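Leave the Shared Table Alone

By Milagros Miranda
09/03/2024

The town of Prieto has 2,953 residents and one public workshop. The council now wants to rent it out by the hour, starting in April. I think this is a mistake.

The workshop costs little to run. It is open five days a week, and a person can walk in with a broken chair and use the bench until closing. Under the new plan, the same person would book a slot online and pay $8 an hour. Gluing a chair leg takes a few minutes, but the glue needs the afternoon. Few people will pay to watch it dry.

Covadonga Ibarra, who wrote the plan, argues that fees will keep the room from being crowded. I have gone there for seven years and have waited for a bench twice. Crowding is a problem we don't have.

A workshop needs flat tables, decent light and somewhere to put things down. Those were paid for long ago, out of our taxes. 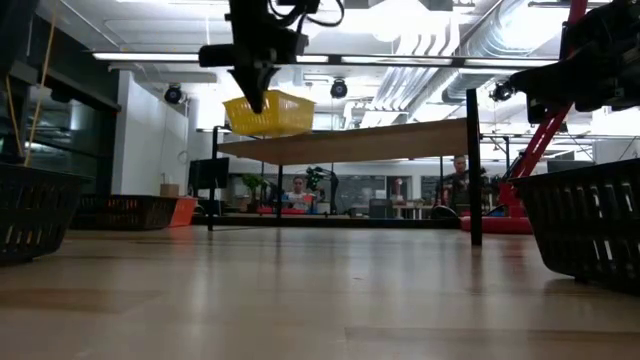
A yellow basket on a raised shelf over a workshop table.

If the council needs money, it can raise the rent on the Trikano parking lot, where the price has not changed since the lot opened. The vote is next month, and the meeting is open to anyone who lives in town.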